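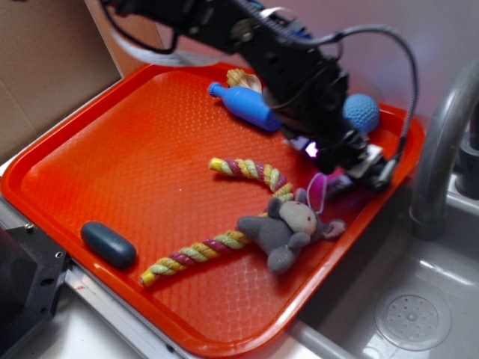 Figure 1. Mixed tray on the counter next to the sink basin. Bottle, shell, ball, braided rope, gray plush, dark oval piece.

3.2 Tray contents and layout

Objects were picked to differ in feel first, looks second. We wanted things a person would sort by touch without much thought: hard and ridged (seashell), dimpled (light blue ball), twisted strands (the rope), soft (gray plush). The blue bottle went in as an ordinary toy shape. The dark oval is smooth and deliberately dull, no obvious name for it. Raters in the November pilot wrote down soap, pebble, capsule and "that thing". We kept it for that reason.

All of it on one orange-red tray with a raised rim. Haruna and Iyamu had tried a flat board at the Wadley site and gave up after 2 sessions, ball kept rolling off. The diamond pattern on the tray floor is a mixed blessing. Adds a bit of grip, but a few raters said it was hard to ignore when they were asked to judge the texture of the objects only. See Section 5.

Layout was loose. No grid. One rule: the rope goes down the middle, since it is the longest item and everything else gets placed relative to it. The plush stays with the rope. Shell by the neck of the bottle, near the far rim, so the two overlap a little. Overlap matters for the naming task, where a half hidden shell was sometimes called a comb or a fan (Nnaji, field notes).

Driftwood was added to the list after the pilot. It has a rough, cracked surface and one pointed end, and it fills a gap in the set, as the pilot had no natural item apart from the shell. It goes close to the right rim, below the ball. 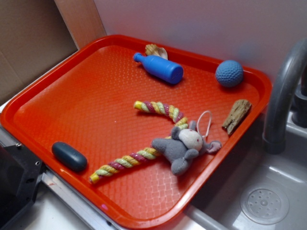

3.3 Rating procedure

Each rater got the tray list and 9 word pairs (rough/smooth, stiff/floppy and so on). Time limit 300 seconds per tray, which most did not need. Order of objects was up to the rater. Shemweta scored the sheets, Jibrin rescored a share of them blind. Disagreements were nearly all on the rope: some raters scored the strands, some scored the whole rope as a single shape. We did not correct for this, only flagged it.

The ball and the wood were also rated as a pair. They sit near each other on the tray and make the clearest contrast in the set, regular shallow dimples against a weathered surface. Raters were told to ignore color here, though color crept in anyway: the ball got called "cold" more often then any other item. Same effect was reported informaly at the Gorgate site with a different ball.

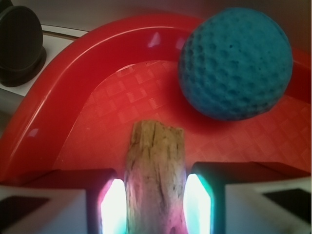
Figure 2. Dimpled ball and weathered wood, close view. Embossed tray floor between wood and rim.

Ratings for the pair are kept apart from the single-object scores in Section 4. Sheets with more than 2 blanks were dropped.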